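Ticket: Wide fingers vs. narrow fingers on the RAM fixture, grip drops out near the board
Product: Plullico two-finger gripper, Skollik arm controller
Status: Open, waiting on customer

Hi all, me again with the PC teardown cell. We're trying to pick between two finger sets for taking parts out of desktop towers and setting them in a printed fixture, and I've run into something I can't pin on the fingers, the controller or my own setup. Pictures first, then the long version.

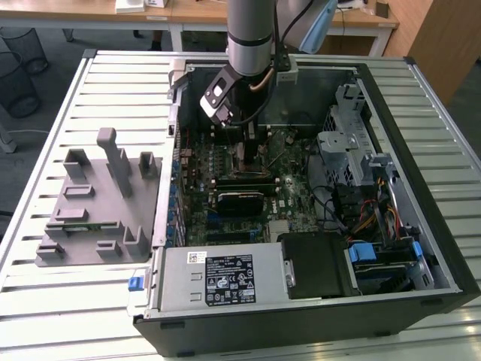
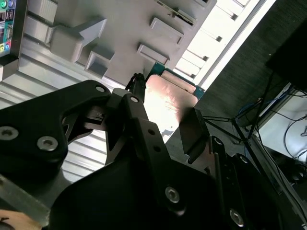
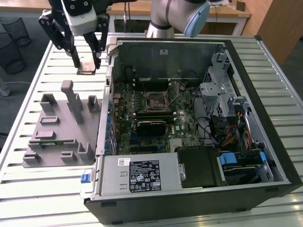

Tower, gripper and gray printed fixture; the middle one is the wrist camera.

So the problem. I close on a thin part, the controller says "object detected," I lift, and somewhere on the way over to the fixture the status flips to "no object" while the part is still sitting there in the fingers. The program then does what I told it to do, meaning it stops and opens. You can guess how much I love hearing a memory module land on metal slats.

It doesn't happen every time. I ran 16 cycles with the wide fingers before lunch and got four false "no object" flips. Then I swapped to the narrow fingers, same program, same speed, and got one. My first thought was great, narrow fingers win, let's all go home. But then I put the wide ones back on and couldn't get a single flip for the next 16. Ugh.

What I have tried so far, in the order I tried it:

Re-seated the finger screws. One on the wide set was a hair loose. Tightened it, no change that I could see, but I'm mentioning it in case you ask.

Ran the calibration for full open and full close. The closed value came out a little different from what I had saved (I'd saved it with the narrow fingers on, my bad). I now keep one calibration file per finger set. This may have fixed part of it, I really can't tell yet.

Swapped the gripper cable for the spare. I had high hopes for this one, and I still got a flip on the third cycle. I've left the spare on anyway.

Turned the closing force down, then up. Down was worse, with the part slipping at the tips. Up was better for the status, but I don't want to squeeze anything with a circuit board in it harder than I have to, so I went back to the default.

Changed the status polling on the controller side. The sample program from Trajkovski (the integrator who set up our cell) polls every 600 ms. I wondered if it was catching a stale value, so I added a double check: read once, wait, read again, and only open if both say "no object." That got rid of the drops but not the flips. I can see them in the log, they just don't survive the second read most of the time.

Cameras, because somebody will ask! The fixed view is what I use to plan the pick, and the wrist view is only for lining up over a slot. The wrist camera gives me a good look at the fingertips, but shiny parts are a pain. In the second picture there's a bright highlight on the copper-colored plate, and my edge finder loves that highlight more than it loves the real edge. I haven't found any link between the camera and the status flips, and they happen with the vision node shut off too, so please don't send me down that road unless you have a good reason.

Update, 3:40 p.m.

Support asked me to log finger position along with the status. Done. I've got 2,000 lines of it now and here's what I see: on the cycles that flip, the position reading moves by one or two counts right after the arm starts its sideways move. On the clean cycles it sits still. So either the part is settling in the fingers once the arm speeds up, or there's a bit of play in the linkage and the controller reads it as the fingers closing on nothing. I slowed the sideways move to half speed and ran another batch. Zero flips with the narrow fingers, one with the wide.

Update, later the same afternoon

Tried the same job with our older Lutow gripper for comparison. It's slower to close, and the body is too bulky to get down beside the drive cage, so it was never really in the running for this cell. But its object status didn't flip once. It seems to allow a bigger position change before it gives up on a grip. Is there a setting like that on the Plullico? I went through the manual twice and found a force setting and a speed setting and nothing about tolerance.

Where I've landed for now: narrow fingers, half speed on the sideways move, double read before opening. It's good enough to keep working, but it adds time to each cycle, and I would like that time back before we start the long run (the plan is 1,000 picks in October).

Questions for support:

1. Is a change of one or two position counts supposed to clear the object flag, or is that a firmware thing?

2. Can I set the tolerance from the controller, or does it live in the gripper?

3. How much side play is normal at the tip with the wide fingers? I can wiggle mine by hand with the gripper closed and powered. It isn't much, but I can feel it, and I can't feel it on the narrow ones.

4. If I end up printing my own finger pads, is there a thickness where the stock calibration stops making sense?

Log file and both calibration files are attached to the ticket. Firmware is whatever shipped with it, I haven't updated anything and would rather not until you tell me which version to go to. I'm leaving the cell set up the way it is, so if you want another test run with either finger set, just send me the settings and I'll get it done in the morning.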